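Grullero finally get the vinyl box they deserve

Good news for anyone who has been paying silly money for scratched copies of the early Grullero singles. Bollico, the small label that has been quietly rescuing cumbia and tropical dub from the back of the rack, is putting the band's whole first run back on wax this February. All 6 of the original 45s are in there, plus a full LP of rehearsal tapes that has never been out in any form.

If you missed them the first time, Grullero were a five-piece who played weddings on weekends and spent the rest of the week running everything they owned through a spring reverb. The songs are short and the bass is enormous. "Puente Roto" is the one most DJs know, thanks to an edit that did the rounds a few summers back, but the flip side, a slow accordion thing called "La Sal," might be even better. It sounds like it was cut in a stairwell (it was cut in a garage, so that's close).

The remastering is by Man-lok Chuang, who worked from the original reels for four of the singles and from clean pressings for the other two, where the tapes had gone missing. I've had the files on repeat since Tuesday and the difference is huge. You can hear the guacharaca scraping away on the left side of "Ocho Velas" for the first time, and the organ that used to be a sort of distant buzz now has actual notes in it. Chuang has left the hiss alone, too, and good for him.

"I wanted them loud, the way they were on the jukebox," he told us. "There's one snare hit on the second single that nearly took the meter off the wall. I left that in."

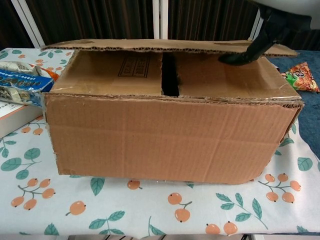
A cardboard box on a berry-print tablecloth.

The rehearsal LP is the real surprise. Side one is mostly the band working up songs that never got finished, including an eight-minute jam that drifts from a straight cumbia into something much closer to dub and then back again, with somebody calling out the chord changes over the top. Side two is tighter. There are two covers, an early run at "Puente Roto" with completely different words, and a lovely little guitar piece that stops dead when a phone rings. Bollico have kept the phone.

Notes come from Morven Skinner, who spent two years tracking down the surviving members and has written a 33-page booklet to go with the records. It's a great read, full of stories about blown amps, unpaid gigs and a van that only went into reverse if you asked it nicely. Skinner is also very good on the music itself, and on how the band picked up dub ideas from a handful of imported singles that got passed around until they were nearly worn through.

The singles will be sold as a set, with the LP available separately for those who already own the rest – all three of you. There's also a run of 100 sets with the rehearsal LP on clear red vinyl and a reprint of an old gig poster, and those are sure to go fast. The first 50 orders direct from the label get a bonus flexi with a radio jingle the band recorded for a local shoe store. It's 40 seconds long and it has been stuck in my head all week.

Bollico aren't stopping there, either. Next in line is the only album by Rennie, a one-woman organ and drum machine project that fans of lo-fi soul have been chasing for ages, and after that a 12-inch of Kastov remixes that takes two of the Grullero tracks and stretches them way out for the dance floor. I've heard one of those already, a very patient nine-minute version of "La Sal" with the accordion turned into one long, wobbling drone, and it's fantastic.

The Grullero set and the LP are both up for preorder now from the label and the usual good record stores, with a digital version to follow later in the spring. Start with "Ocho Velas," and play it with the windows open.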